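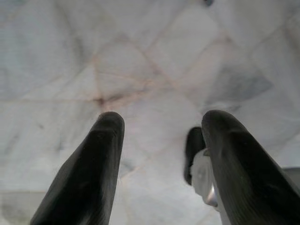

Folding tables and cutlery: notes for the shared lunch

The January shared lunch is set for the usual room, and we have had 39 replies so far. Thank you to everyone who answered early. If you meant to reply and have not, please let Rizal Halim know so the seating can be settled.

We are using the square folding tables again this year. Each one seats four comfortably. Five is possible if someone takes a corner, but it gets awkward once the bowls go down, so please don't drag a fifth chair over until everyone has a seat. The tables can be pushed together for bigger families. Line up the edge trim first and then slide, as lifting one end tends to start the legs folding.

A few people asked about the tabletops. The marble pattern is only a pattern and the surface does not need anything special. Warm water, a little dish soap and a soft cloth will do it. Please leave the scouring pads in the cupboard. Two tables came back last winter with dull patches where somebody had gone at a curry stain, and they have stayed dull. If a stain won't shift, leave a damp cloth on it while you do the other tables and try again. Crumbs collect under the edge strip, so run the cloth along there as well.

Check the legs before anything goes on top. Open them fully, press down on the middle of the table with both hands, and if it rocks, turn it a quarter and try once more. The floor tiles are not perfectly level near the cabinet. Réjean Cormier has a bag of felt pads and will put some on the day before.

Setting the places

Last time we had three different ideas of how to lay a table, and people spent the first part of lunch swapping forks. We would like to keep it the same everywhere. At each place the order from left to right is cup, spoon, fork, near the front edge where people can reach them. Handles point toward the person sitting down. We know this is not how your grandmother did it. 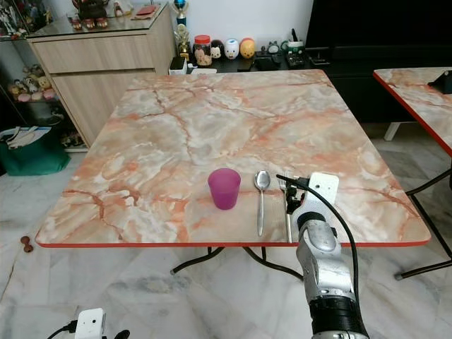
The cups are plastic and we are keeping them for the adults too. Glasses were suggested, but with tile underfoot and children running between the tables, plastic is the better choice. They stack, but don't press them together when they are still damp or they will stick. If you have a favourite mug, bring it and put your name on the bottom.

Cutlery is all metal this year. We have 40 forks and 40 spoons in the long box, which covers the replies we have with one spare of each. Knives are not being put out. The food will be cut up in the kitchen, and anyone who wants a knife can ask there. Please bring serving spoons with your own dish, as we never have enough of them, and wrap a bit of coloured tape around the handle. Four were left behind last year and are still in the drawer.

Each table also gets one steel bowl. It goes a little toward the front, with room left at the back for dishes being passed. The bowls are for salad or cut fruit. Soup will be ladled out at the kitchen counter, so please don't fill a table bowl with it. They have wide rims that are easy to carry by, but the rims heat up quickly with anything straight off the stove.

Phones, keys and chargers always end up on the tables before the food does. Please take them off when the bowls come out. The top of the cabinet is already taken up with figurines, and the glass shelf beside it is for the dolls and toys, so use your coat pocket or bag.
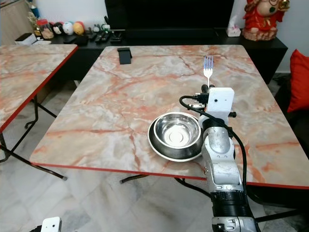 A bowl and fork at one of the square tables.

Clearing up

Forks and spoons go into the tub of soapy water by the sink, cups on the rack upside down. Dry the bowls by hand and stack them with a tea towel between each one. The insides are polished and they mark each other. Yevhen Kostiuk is washing and would like two people to dry. Tavion Ruiz-Ortega is folding tables from three o'clock, so please have yours cleared by then. Wipe the top, wait for it to dry, and fold the legs in before it is carried anywhere.

Count the cutlery back into the box before the lid goes on. We lost five spoons last January and two of them were found in the compost.

Dishes to share can be dropped off any time after ten. Label anything with nuts, eggs or dairy. Rice and bread are covered. We are short on vegetables and have more than enough dessert.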